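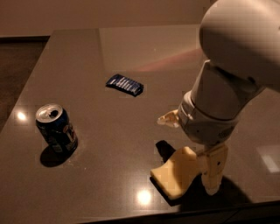 Morix hardwax finish for interior tables: long-term review

The Morix tabletop kit is sold as a two-part finish for dining tables, desks and worktops that see daily use. It consists of a base coat, a hardener, a bottle of maintenance liquid and two application pads. I bought the gloss version from Stotent and have now had it on a table for 16 months, with a second piece coated more recently as a check on the first result.

Preparation

The instructions ask for sanding to 120 grit, then 180. I went to 180 on the main surface and 240 on the edges. Going finer on the flat areas reduces absorption, and the finish then takes longer to harden. Dust removal matters more than the leaflet suggests. A vacuum and a dry cloth left enough behind to produce visible specks in the first coat, and I had to cut it back and start again. A slightly damp microfibre cloth, followed by an hour's wait, cured this.

Stain should be applied separately and left for two full days. The kit claims compatibility with water-based and oil-based stains. I only used water-based.

Application

Mixing is by weight, and a kitchen scale reading to one gram is adequate. The mixture stays workable for just under an hour in a cool room. Gintarė Kļaviņa coated a sideboard with the same product in a heated workshop and had to discard the last third of her batch, which had begun to drag.

The supplied pads are poor. They are too soft at the corners and shed a few fibres on the first pass. A white non-abrasive pad from any hardware shop works better. The finish is spread thinly, worked in, and the excess wiped off after ten minutes. Any excess left on the surface dries to a tacky ridge that has to be scraped.

I applied three coats with a night between each. Two would do for satin. The gloss version needs the third, otherwise the sheen is uneven where the grain is open.

Gloss level

Measured with a borrowed meter at 60 degrees, the table read 7 units lower at the centre than at the ends after the second coat. The third coat closed the difference to a level I could no longer see. Anyone buying gloss for a dark table should be aware of how it behaves under ceiling lamps: each fitting shows as a distinct bright spot, and fingerprints are plain from a sitting position. Satin hides both. If I were ordering again for a room with spotlights I would take satin.

Resistance

Water left overnight had no effect. Red wine and black coffee left for an hour wiped off cleanly. Neat vinegar dulled the surface slightly after four hours, and the mark went with one application of the maintenance liquid. Hot mugs are acceptable. A pan straight from the hob is not, and left a pale ring that needed local sanding and a fresh coat.

Scratch resistance is average. Ceramic bowls with unglazed feet leave fine lines, visible at a low angle. The repair process is the strongest argument for this product over polyurethane lacquer: a damaged patch can be abraded, recoated and blended without stripping the whole top. My own repair took an evening, and the join cannot be found by touch.

Smell and curing

The odour is moderate for the first day and faint by the fourth. Full hardness is given as 14 days. I put a tablecloth on after ten and it left a weave pattern in one corner, so the stated figure should be respected.

Cost

The kit was 119 euros, or 131 with the larger maintenance bottle. One kit covered a six-seat table, three coats, with a little base left over but no hardener. The hardener is not sold separately – a nuisance, as the remaining base is useless without it. I wrote to Stotent about this and received a prompt reply confirming that there are no plans to change it.

Good points: local repair, good stain resistance, low odour after a few days.
Bad points: weak pads, no separate hardener, gloss version shows every touch.

Reviewed by Herman Hidayat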